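13 June 2023

Spent most of the morning sorting the odds and ends box, which had got silly again. I'd been putting it off since the Flirberg lot came back and everything was tipped into one crate (my doing, I admit). Anything sticky went in the sink and anything broken went in the bin, and I've started a fresh list on the inside of the lid so we can all see what's meant to be in there.

The blue felt is a real improvement on the old bare top! Things stay where you put them and the ladle doesn't clang every time it's set down. It does pick up fluff, though, so please run the lint roller over it when you finish. I trimmed 30 mm off the long side and there's a 60 cm offcut on the shelf if anyone wants it for the Istmont drawers.

Mixed set for today: the three white cups, ladle, folding stand, blue brick, pink cube and the packet with the turquoise ends.

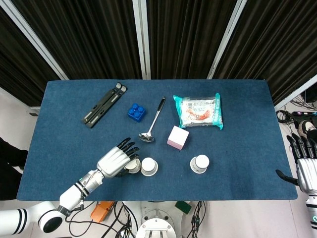
I still think the cups want something taller next to them, maybe the jug from the Hasen box. The brick is fine as it is, lovely strong colour, but it's very close to the stand and I might swap it for a yellow one if we've got any left. Curtains need a proper wash before September. Must also order more lint roller refills, the big pack, up to 200 sheets if they do it.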